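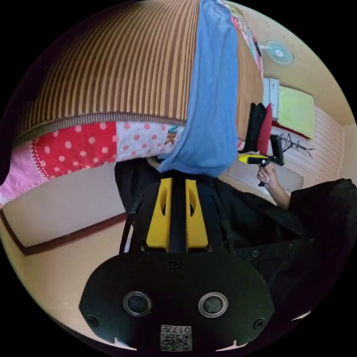

The Penow grippers in the bedroom, on laundry day.

So I finally caved and got the Penow kit. If you've been reading for a while you know I've been circling it since spring, reading every forum post, watching every unboxing, telling myself I did not need a pair of hand-held robot grippers in my life. Well, now I have a pair!

Quick background for the non-robot people (hi, Mom). You hold one of these in each hand and do ordinary chores with them, and the cameras record what the fingers did. You send the recordings to a service, in this case Giltavis, and they turn them into training material for an actual arm. I don't own an actual arm yet. One thing at a time.

First impressions out of the box: lighter than I thought, and the yellow fingers are VERY yellow. I like that. They show up against pretty much everything I own, and when you're pinching the corner of a pillowcase it really helps to see where the tips are. The handles are comfy too, though I have small hands and had to shift my grip a lot in the first session. If you've got big mitts you'll probably be fine.

Setup was 8 steps in the booklet and I only messed up one of them (I skipped the calibration page, went back, did it again, grumbled). The app side is made by a different company, Nistor, and you can tell. The buttons are tiny and the "save session" one sits right next to "discard session," so guess how I lost my first try. It asks you to confirm in the newest update, thank goodness.

I'd planned to start with something easy like blocks on a table, but the laundry was staring at me, so laundry it was. Cloth is a pain. It slides, it bunches, it sticks to itself, and a thing you can fold in your sleep with your fingers becomes a puzzle when all you've got is two pinchers. I kept wanting to smooth things flat with my palm. No palm!

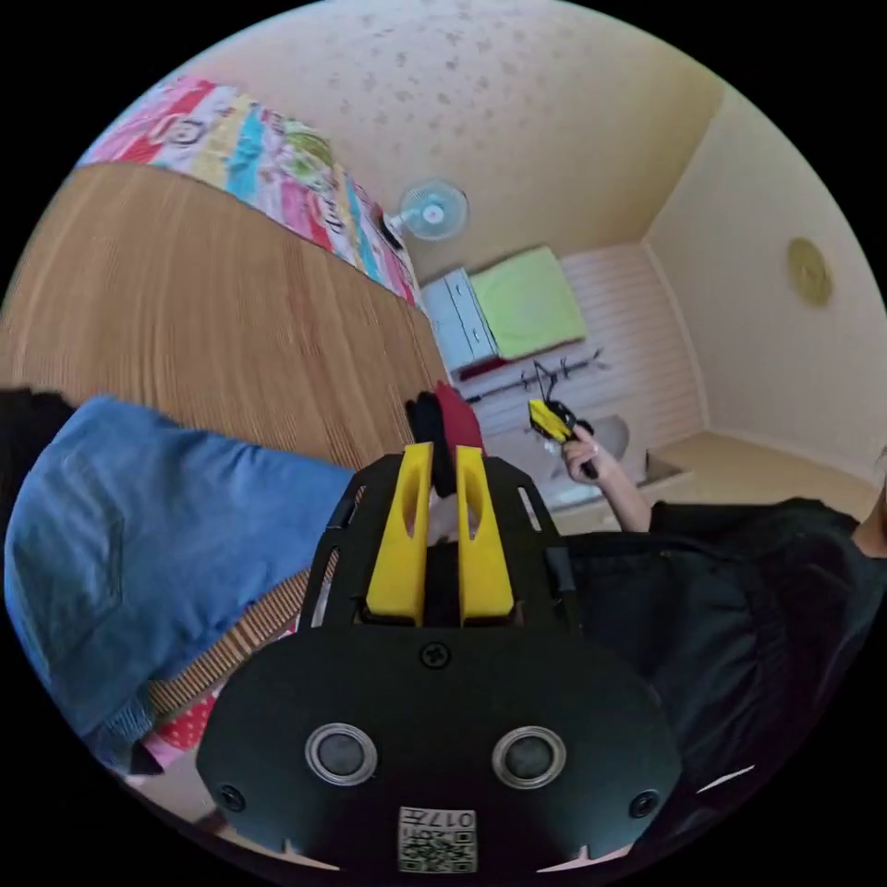
My bedroom, a Saturday in September

Jeans are the hardest, in my opinion. All that heavy denim wants to go its own way, and the seams are thick enough that you have to open the fingers wider than you'd expect. Small dark stuff has its own problem, which is that I can't tell which end is which until I've already picked it up. The quilt I didn't even try to fold. Maybe with a friend on the other end.

What helped me most was slowing way down. The booklet says to move at "natural speed," but my natural speed with these is dropping things. After 5 pairs of pants I had a bit of a rhythm going: pinch the waistband, pinch the hem, bring them together, let go, pat it with the side of the gripper (probably not approved technique).

Gripes, since a review needs some. My wrists were tired after 70 minutes, and I had to stop for tea. The carrying case is sold separately and it's made by Traver, and the zipper on mine already catches. And the Giltavis upload took all evening on my internet, with a progress bar that goes backward sometimes. I wrote to support and got a friendly reply after 2 days telling me to ignore the bar.

Would I buy it again? Yeah, I think so. If you're only curious, see if you can borrow a set before spending the money, and try it on towels first. I'm doing the kitchen drawers next and will post how that goes, assuming I hit the right save button.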